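Home | Archive | Kitchen notes | Shop notes | About

December 16, 2018
Posted by Miloslav Slanina

Snack layout on a glossy table

The table in the back room has a polished top, and it shows everything: lamps, fingerprints, the underside of whatever is set on it. I bought it from Bisiretti in May and have been working out how to serve on it ever since. The present arrangement is one bag of chips and two cans of drink. The bag is Late July, the multigrain tortilla chips with sea salt. It lies flat at the front. The cans stand behind it, upright, the green one to the left of the brown one.

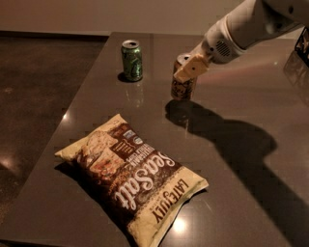
Condensation is the main problem. A cold can leaves a ring within 7 minutes on this finish, and the ring dries to a dull edge that needs a second pass with the cloth. I tried cork coasters first. They slide. Felt holds better but soaks through, and then you have a wet square in place of a wet ring. At present I dry the base of each can before it goes down and skip the coaster.

Bag position matters less than I expected. Standing a bag up looks neater for a minute, then it slumps. Flat is stable, and a sealed bag has enough air in it to protect the contents — leave it sealed until people sit down.
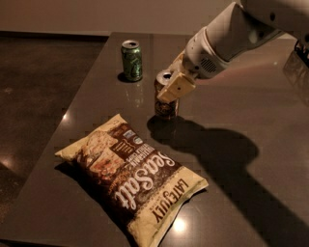
Áine Lynch wrote in to say that she puts chips in a bowl and sees no case for leaving them in the bag. Her bowl is stoneware, 316 mm across, and she reports no scratches so far. I would want a felt ring under it.

For cleaning I use a damp microfiber cloth, then a dry one, always along the length of the table. Oil from chips smears if you start with the dry cloth. Salt should be lifted off before any wiping, as it will mark the gloss.
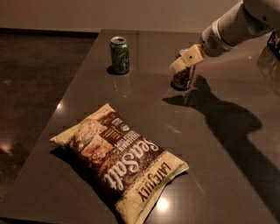
A reader in Eldale asks whether paste wax would stop the rings altogether. It slows them. I waxed a test patch, left it 4 days, and the ring still formed, though it came off in one pass. I'll do the other end of the table next.

Contact | © 2018 Miloslav Slanina | Back to top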